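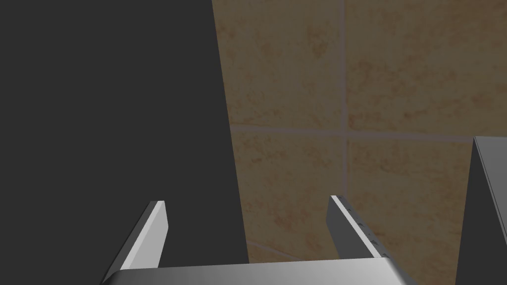
The gripper in the simulator, fully open, with the tiled wall straight ahead.

Robotics Club goes virtual, and the Brirus team is flying

If you walked past the Mollthorpe workshop this spring you would have found the lights off and the bench tools put away. The club, though, has been busier than ever! Since we moved to meeting online, our students have been building and driving a whole robot inside a simulator, and I could not be more pleased with what they have managed from kitchen tables and bedroom floors all over town.

The project is called Brirus. The idea came out of a brainstorm back in October, when we were still hoping to build a real arm out of the parts in the storage cage. The plan then was a fetch-and-carry robot for a small house: go into a room, find an object, pick it up, bring it back. When the workshop closed we kept the plan and swapped the metal for software. The students now work in Veres, the simulator our older members had been using for homework, and everyone logs in with the same robot and the same set of rooms.

The rooms turned out to be the fun part. Anyone who has tried to drive an arm in a wide open space knows it is pretty forgiving. Put the same arm into a tight spot and every small mistake shows. The view at the top of this item is from the robot's own camera, looking out over its two fingers, with a big dark surface close on the left and another dark shape coming in on the right. There is a tiled wall at the end of it. Getting into a gap like that and back out again without touching anything has become the favorite challenge of the group, and the team chat gets very loud when somebody does it cleanly.

Ekene Lawal wrote most of the code that opens and closes the fingers. His first version snapped shut so hard that it launched a virtual mug across a virtual room (we all asked to see it again). The current one closes gently, checks how far apart the fingers are, and stops when it meets resistance. He has tested it through more than one late evening, and his log now runs to 300 grasps. Of the last 200, only 8 were drops, and he can tell you what went wrong with every one of them.

Rakiya Abubakar took on the driving side. She worked out early that the camera cannot see what is right beside the wrist, so the robot needs to remember what it passed on the way in. Her answer is a simple map that the robot fills in as it goes – she drew the first draft on graph paper and held it up to her webcam for the rest of us. It has been rewritten a few times, and the newest version slows the arm down whenever the map says something is near. It's a bit cautious still. She is working on that.

Next up is Zirkusetti, the online student challenge that our club is entering for the first time. Each team gets a room it has never seen, five objects to collect, and one run. Points come off for bumps. We will be up against clubs with a lot more experience, and our students are treating that as a reason to practice more, so the shared calendar is already full of extra sessions.

Families are welcome to watch a practice run. We share the screen, the students explain what the robot is trying to do, and you can ask them anything you like. New members are welcome too, and you do not need to have written code before. Two of our newest students started with none at all and are now fixing bugs in the map. A fairly ordinary laptop will do, and if you don't have one, write to us, as we have a few from the workshop to lend out.

Reader comments

GrammaJo: My grandson talked about the flying mug all through dinner. Good luck to the whole team!

T. in Mollthorpe: Is there a lower age limit? My daughter is in fifth grade and very keen.

Club desk: Fifth grade is fine, T. – send us a note and we will set her up with a login.

pdw: Would love to see the graph paper map in the next issue.

Mollthorpe Robotics Club Newsletter, June 2020 | Contact the club desk | © Mollthorpe Robotics Club | Back to top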